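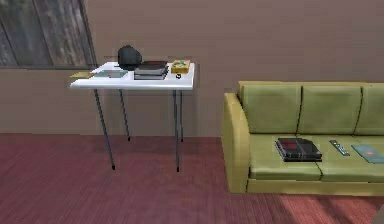

Notebook, Sirdale bench, 12/25/18

Building is quiet and the render machine is free, so I used the day for the placement runs that got pushed back twice. Writing this up while the last batch finishes.

What was run: object-search policy in the simulated living rooms, Prakavwood room set, colors randomized per episode. 150 episodes with the old start-pose sampler, then 150 with the new one. Same seeds for room layout and object placement in both, so the episodes pair up. Only the start pose of the viewpoint differs. Step limit 217, same as in September, so the numbers can go next to those.

Reminder of the question. In September the policy did well when the target was on a table and badly when it was on a sofa. We had two explanations. One was that dark things on soft furniture are just harder to pick out. The other was that the old sampler nearly always started the viewpoint facing a table, so the policy learned to go through the table first and ran out of steps before it looked anywhere else. If the second one is right, changing the sampler at test time should move the sofa numbers without any retraining.

The living room with the red floor and the olive sofa is the one I kept open in the viewer all day. It's a good test room for this. White table on the left with a handful of things on it, sofa on the right with books and a remote on the seat, and both surfaces have a stack of dark books, so "books" is ambiguous by design. If the target is the remote, the table is no help at all and the policy has to leave it.

Settings, for whoever repeats this:

Checkpoint is the September one, untouched. No fine tuning.
Room set is Prakavwood, living rooms only, kitchens off.
Color randomization on for walls, floors and upholstery. Off for small objects.
Physics on during placement, then frozen before the first observation.
Arm model hidden. Search only, no grasping in this run.
Start pose: old sampler aims at the nearest support surface. New sampler picks a free floor position and a random heading, then rejects it if the view is more than half wall.

The rejection rule needs another look. The first version measured wall by pixel fraction only, and that threw out a lot of perfectly good views where the wall fills the upper half and all the furniture sits below it. I changed the cutoff before the real batch and reran the pose list from scratch. The old pose list is in the scratch folder, don't use it.

Results, first pass.

Table targets: no difference between samplers that I would defend. A few episodes flip each way. Average steps to find goes up a little with the new sampler, as expected, given that it sometimes starts looking the wrong way.

Sofa targets: clearly better with the new sampler. The gain is nearly all in episodes where the old sampler had timed out at the step limit. Going through those logs, the pattern is the same one over and over: viewpoint starts on the table, inspects it, moves off, comes back to the table, inspects it again. It doesn't seem to keep any memory of having checked a surface. With a random heading it often gets the sofa in view early and goes there first.

So the start pose explains a good part of the September gap. It doesn't explain all of it. Remote targets are still the worst class on the sofa with either sampler. A slim black remote lying at an angle on a cushion covers very few pixels from across the room, and the buttons are only faint even in the full size render. The policy gets the downsampled version. I would guess the detector never fires until it is close, and the policy has no reason to get close.

The tiny dark item near the front of the white table is another one to watch. At viewer resolution I can't tell from this view whether it is a clip, a key or a figurine. The detector labels it differently depending on distance. It's a distractor in all the living room episodes, so it doesn't affect the score, but it shouldn't go on the target list until we have a view where a person can name it.

Problems along the way:

1. Three episodes crashed on load. All of them used the same bookshelf asset from the Stastonell pack. Took the asset out and reran those on both samplers so the pairs stay matched.

2. Overhang check. Placement allows a flat item to stick out past the edge of the tabletop as long as its center of mass is supported. The thin yellowish sheet at the left end of the white table is that kind of placement. The checker passes it and I left it alone, but with grasping turned on we should decide if we want these. Light sheets past an edge are where the contact solver was jumpy last time.

3. Window texture. The window in this room has a grayish, streaked surface that looks like wood grain. My guess is the color randomizer is treating the glass as a wall material and swapping the texture along with it. It makes no difference to this run — the policy doesn't use windows for anything — but it would matter for the lighting study, so I've put it on the bug list.

4. Log timestamps from the render machine are off by an hour. Sort by episode index, not by time.

Still to do:

Retrain with the new sampler from the start. Today was test time only. If the habit of going back to the table is learned from the training poses, it should fade when the poses change. If it stays, we need a visited-surface input.

Run the Zanetti baseline on the same 150 paired episodes. It has a coverage map built in, so the double inspection shouldn't show up there. If it does, my reading of the logs is wrong.

Split the book targets into table books and sofa books in the score sheet. Right now either stack counts as a find, and that hides which surface the policy went to. I only noticed when a "sofa" success turned out to have ended at the table.

Render the remote class at 2 times the input resolution, no other change, and see if the close-up problem goes away.

Last batch finished while I was writing the list. No further crashes. Raw logs and both pose lists are on the shared drive under today's date, config file is next to them. The plots aren't made yet.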